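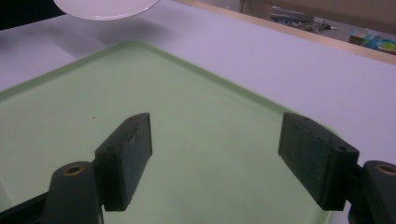
Does a longer policy booklet lead to fewer disputed claims? In the household contents policies we read, the longer booklets had more disputes, and most of them concerned terms the holder had not found before the loss.

Posted in May
By the Household Cover Study Group

4. Wording and Refused Claims

4.1 Material

The study used 32 household contents policies sold to renters and owners in the Mapplebeck area. Each policy was read in full by 2 readers working apart, who marked every sentence that could be used to reduce or refuse a payment. Where the readers disagreed, the stricter reading was kept. Policies sold only to landlords were left out, as were policies tied to a mortgage.

Claim letters came from holders who had agreed to share them. We did not have access to the insurers' own files, and the letters may lean toward cases that ended badly. This limit applies to everything reported in Section 4.

4.2 Where the limits are placed

Most booklets list exclusions under a heading of their own. The terms that caused the most trouble were usually somewhere else. Under the Wanus contents policy, the single-item limit appears in the definitions at the back, and the schedule sent to the holder does not repeat it. The Pillell policy states its limit on the first page but gives the rule on proof of purchase only in the claims section -- a part that few holders read before they need it.

Notice periods followed the same pattern. The Westa booklet asks for theft to be reported within 30 days on one page and "as soon as reasonably possible" on another. Letters of refusal quoted the first wording. Holders, in their replies, quoted the second.

4.3 Refusals in the letters

We sorted 40 letters of refusal by the reason given. Missing proof of value was the most common reason, followed by late notice and then by wear or lack of upkeep. Figure 3 sets these reasons against the page on which the term first appears.

Figure 3. Stated reason for refusal, by position of the term in the booklet.

Lack of upkeep deserves separate mention. No booklet in the sample said what upkeep was required, and the letters did not explain it either. Several holders sent repair bills on appeal, and the replies did not say whether these had been considered.

Comments

renter_upstairs: Mine was refused for late notice too. I called the same week but only the written form counted.

K. in Mapplebeck: Was the renewal wording checked, or only the first-year booklet? They changed mine at renewal.

oldledger: Would like to see the landlord policies done the same way.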